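Plastiktüten aufbewahren, ohne dass die Schublade klemmt

37 Mal geteilt · 4 Kommentare

In jeder Küche gibt es eine Tüte mit Tüten. Bei uns hing sie am Heizungsrohr, wog gefühlt so viel wie ein Dackel und gab beim Hineingreifen immer genau das Exemplar mit dem Loch her. Im Dezember habe ich sie abgehängt und mir angewöhnt, Tüten zu falten. Ja, wirklich. Man wird älter.

Was man braucht: einen Tisch, saubere Tüten und ein Gefäß. Ich nehme eine alte Keksdose von Bezerra, in der seit Jahren keine Kekse mehr waren, was Besucher regelmäßig enttäuscht.

Vorher aussortieren

Krümel ausschütteln, Kassenbons herausnehmen, alles Klebrige gehört in den Müll. Feuchte Tüten erst über die Stuhllehne hängen. Wer 100 Stück besitzt, darf sich fragen, wofür. Ich habe 40 behalten und vermisse keine.

Falten

1. Tüte flach hinlegen, die Seitenfalten nach innen schieben, Henkel übereinander.
2. Vom Boden zur Öffnung hin glatt streichen. Die Luft muss raus, sonst bläht sich das Ding beim Falten auf wie ein beleidigter Kugelfisch.
3. Längs halbieren, noch einmal halbieren. Es bleibt ein schmaler Streifen.
4. Am Boden anfangen und im Dreieck nach oben falten, immer abwechselnd.
5. Das Ende in die letzte Tasche stecken.

Dünne Tüten sind störrisch und rutschen bei Schritt 3 gern auseinander. Für die gibt es die faule Variante: oben und unten fassen, zu einem Strang drehen, einen lockeren Knoten hinein. 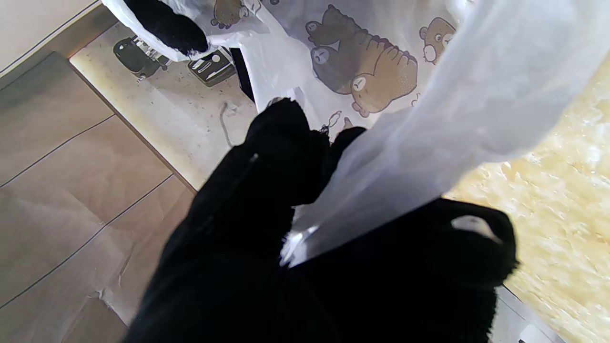

Den Knoten bitte nicht festziehen. Mein Schwager Maksym zieht ihn fest und schneidet die Tüte dann mit der Schere auf, womit der Sinn der Übung einigermaßen verfehlt ist.

Tüten mit Motiv falte ich so, dass ein Stück vom Druck außen liegt, dann findet man die hübschen schneller. Die hässlichen kommen nach unten und werden zuerst zu Müllbeuteln. Gerecht ist das nicht, aber die Dose geht zu.

Kontakt · © Luana Xavier · Nach oben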